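Search reports
Enter keyword
All programs

May
By Sarmīte Luik

Progress report to the Lund program: teaching two-arm packing by demonstration

We're well into the part of the project I had most looked forward to! The Joltoder station is up, the operators are comfortable with it, and recordings are coming in at a pace I wouldn't have dared to promise in the proposal. As of Tuesday the collection stands at 2,630 demonstrations, all driven by hand from the remote controls, with every joint position and camera view saved together.

Most of the work this period went into bag and basket tasks. They need both arms, they go wrong in interesting ways, and a person can usually show the right move long before any of us could write it down as rules.
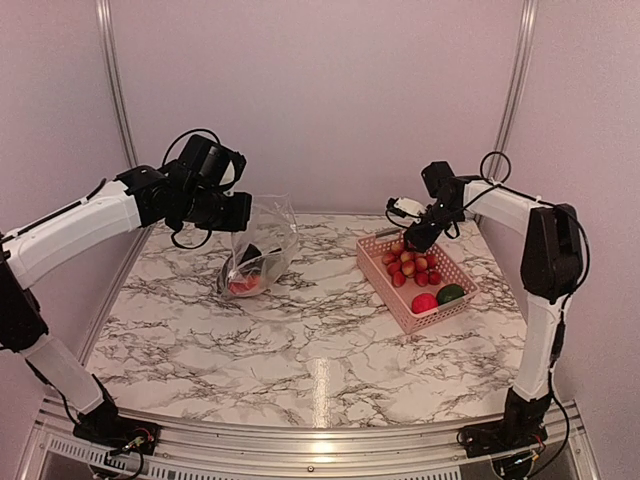
How long does a new operator need before the recordings are good enough to keep?
Around 70 practice runs for most people. The first few are slow and full of second tries, and we throw those out; after that the hands settle and the motions get shorter.

We had planned for four operators and now have six, thanks to Pranab Thambiah, who rewrote the training sheet and sat with each new person through a full morning. His biggest change was to let people watch the wrist view from the start. We used to hold it back until the second day, and I'm glad we stopped (the difference in grip placement was plain within a session or two).
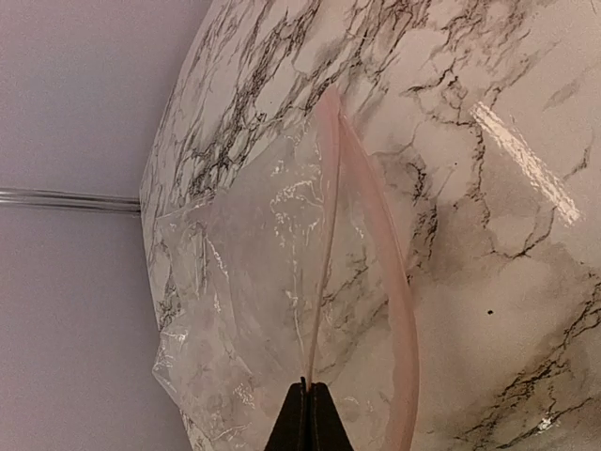
Light, thin objects have taken more of our time than anything else on the Molline list. The controls give the operator no feel for how hard the fingers are closing, so a good demonstration depends on the eye and on a patient approach. Holding the pink feather by the base of its shaft, with the vane left free, is the grip we now ask everyone to show. Clear film is still difficult for the trained model, and we're adding more recordings with bags in different folds and under different light.

Fruit in a pile is the other big topic. Operators naturally pick whichever piece is easiest to reach, and that habit carries straight into the model. We've begun asking them to vary the first pick, and early trials look more even.
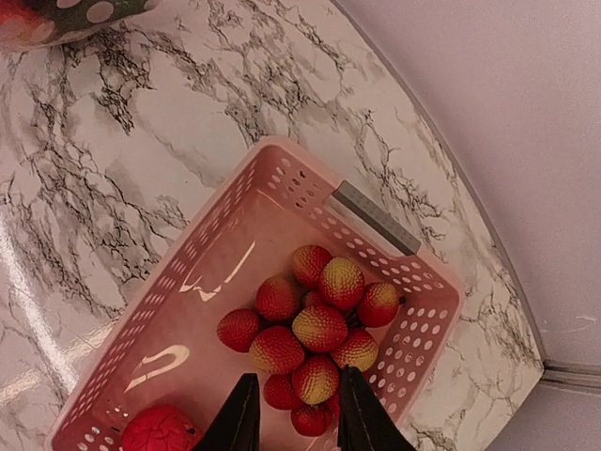

Fakora Group / Learning from Demonstration Team

Next period we'll finish the pile-picking set, including the artificial lychees, and start longer tasks where one arm steadies while the other moves. Pranab is also building a replay tool so an operator can see a run right after recording it and decide whether to keep it. I've tried the rough version and I love it already, even though it still loses its place when you pause.

Spending is on plan. We'd like to move seven days of operator time from the final period into the next one, and would be grateful for your approval.

Contact the team | Copyright Fakora | Back to top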